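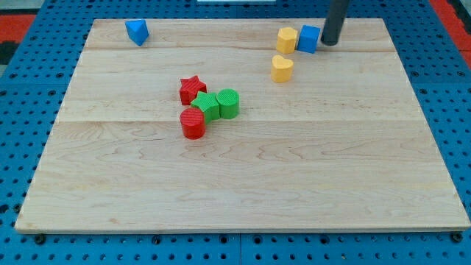 Shape blocks on a wooden board, with blue pegboard behind.

Vodevier Home Link 2
Phone and tablet app with wall hub

Product code: VHL-272
Price: £73.00 including VAT
Availability: In stock
Delivery: Standard or next working day

Overview

The Vodevier Home Link 2 is a small wall hub and a free app for your phone or tablet. Together they let you control lights, heating, plugs and door sensors from one screen. The hub connects to your router by cable or over Wi-Fi, and the app finds it the first time you open it.

This version replaces the original Home Link. The hub has the same wall plate, so if you already have the older one you can unclip it and fit the new one without drilling again. Your rooms and timers can be copied across from the app's Settings page.

What the app does

The home screen shows your rooms as tiles. Tap a tile to see what is in the room, or hold it to switch everything off. Tiles can be moved, renamed or hidden. If you share the app with other people in the house, each person keeps their own layout.

Timers are set by room or by device. A timer can run at a fixed time, at sunset, or when the last phone leaves the house. The leaving-home option needs location access to be set to Always. If you would prefer not to allow this, use the Away button on the home screen.

Notifications can be turned on for each sensor separately. Quiet hours apply to everything except smoke and water alarms.

The lock screen panel shows up to four controls and works on phones and tablets. Changing the heating from the lock screen asks for your passcode or fingerprint. Lights and plugs do not, though you can change this under Security.

Works with

Drikmont bulbs, plugs and radiator valves
Flistotix door, window and water sensors
Đinh blinds and curtain motors (motors with a white aerial only)
Most Zigbee 3.0 devices

The full list currently runs to 1,607 devices and can be searched in the app before you buy. Devices marked Basic in the list will switch on and off but may not show battery level or power use.

Đinh motors with a black aerial use a different radio and need their own bridge. The Home Link 2 does not replace that bridge and cannot see motors connected to it.

Phone and tablet requirements

iPhone or iPad: iOS 12 or later, iPadOS 13 or later
Android: version 7.0 or later
Free space: roughly 150 MB
A Vodevier account is needed for use away from home. The app works without one on your own Wi-Fi.

Hub details

Wi-Fi: 2.4 GHz only
Wired: one Ethernet port
Power: USB-C, 5 V, adaptor supplied
Fixing: wall plate or stand
Use: indoors only

In the box

Home Link 2 hub
Wall plate with screws and plugs
Desk stand
UK power adaptor and cable
Ethernet cable
Quick start sheet

Setting up

Install the app before you plug in the hub. The light on the front flashes white when the hub is ready to pair and stays white once it is connected. An amber light means it can see your router but has no internet connection. You can still add devices at this stage, but you will not be able to sign in to an account.

If your router uses one name for both its 2.4 GHz and 5 GHz networks and pairing fails, use the Ethernet cable for the first set-up. The cable can be removed afterwards.

Updates

Hub updates are installed overnight and take a few minutes. Timers due during an update will run when the hub restarts. App version 2.4 adds dark mode and a larger text setting. Support for the original Home Link hub ends in April.

Guarantee and returns

The hub has a two-year guarantee from the date of purchase. Unused items can be returned within 30 days in their original packaging. Please remove the hub from your account before sending it back, as it cannot be paired again until this is done.

Related products

Drikmont radiator valve
Flistotix water sensor
Vodevier spare wall plate

Page last updated: November 13, 2019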